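Setting Up and Looking After the Ball-Sorting Cell
Student project report, Tabrizi workshop group

1. Aim of the project

The aim was to take over the small arm cell on the green bench, get it into a state where it could be left set up between sessions, and write down how to look after it. The group before us had used the cell for a term and left very few notes. We were told that the arm worked but that it "drifted", and most of our time went into finding out what that meant.

The cell has one arm with a two-finger gripper. The test task is simple. Foam balls are picked up and moved between a bin and the mat. We did not change the task, as our job was the cell and its upkeep.

2. Starting condition

On the first afternoon we ran the old program without touching anything. Out of 13 picks the gripper missed the ball or only brushed it on four. The misses were mostly at the far side of the bin. The control program, which the last group called Muline, gave no fault messages during the run.

We checked the following before taking anything apart:
Mounting screws on the base plate: two could be turned by hand.
Gripper fingers: one had play at the root, the other was firm.
Cables: no damage, but one pulled tight when the arm turned fully left.
Mat: not fixed to the bench.
Bin: not fixed, and no mark to show where it belonged.

3. Mounting and layout

The base is mounted on a perforated plate, and the plate is clamped to the bench. We took the arm off, cleaned the underside of the plate and put it back with new screws and spring washers. The old screws were a little short and only caught the last turns of thread.

The cable that pulled tight was re-routed to leave more slack behind the base. We first tied it too close to the shoulder joint and it rubbed, so it was moved again the following week.

The mat was harder to deal with. Double-sided tape held it well but left a residue on the bench, and we were asked to remove it. In the end we put pencil marks on the bench at the mat's corners and agreed that whoever starts a session checks them. The bin is placed on the mat at the right-hand side and pushed up to a measured position. The distance is written in the cell notebook and should be checked with a steel rule, not by eye.

4. Gripper

The gripper is the part that needs the most attention. The loose finger was taken off and the pin hole was found to be worn. We printed a replacement finger, but the first print was slightly thick at the root and would not close fully. The second was sanded to fit.

After fitting, the gripper was opened and closed 200 times with no load. The pin was then checked again and had not worked loose. We would have liked to repeat this with a ball in the grip, but there was no bench time left that month.

The open position was also changed. With the old setting the fingers came down very near the bin wall when the ball was close to it. We raised the approach height so that the tips clear the rim before the arm moves across, and only then go down. This adds a short delay to each pick – we decided it was worth it.

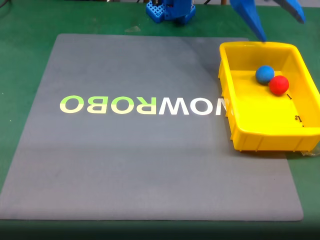
Figure 1. Gripper at the rim of the yellow bin, with the blue and red foam balls inside.

5. Calibration

Calibration means teaching the arm where the mat and bin are. The routine in Muline asks for four corner points, touched one after another with the closed fingertips. The old calibration file, number 3242, had been made before the base screws came loose, and we think this explains most of the drift. We kept the file but renamed it so that it cannot be loaded by mistake.

A new calibration takes about 11 minutes. It must be done again if the base plate is unclamped, if a finger is changed, or if the mat has been moved off its marks. Moving the bin alone does not need a new calibration, only a check with the rule.

6. Care routine

Before each session: check the corner marks, try the base screws by hand, and run one slow pick with a hand near the stop button.

Weekly: wipe the mat with a dry cloth, check both fingers for play, look along the cables for rubbing. Damp cloths should be kept away from the base.

Monthly: take the fingers off, inspect the pins, and copy the calibration file to the Muvard drive.

7. Result and remaining faults

With the new finger, screws and calibration we repeated the first test and had one miss in 13 picks. That miss happened when two balls were lying against each other, so that one finger came down on the second ball. The program has no way of dealing with this yet. Spreading the balls out by hand avoids it.

The shoulder joint still makes a faint click when it changes direction under load. We could not find the cause. A spare servo has been ordered through Tomidov and should be fitted by the next group if the click gets worse. The base will need a new calibration afterwards.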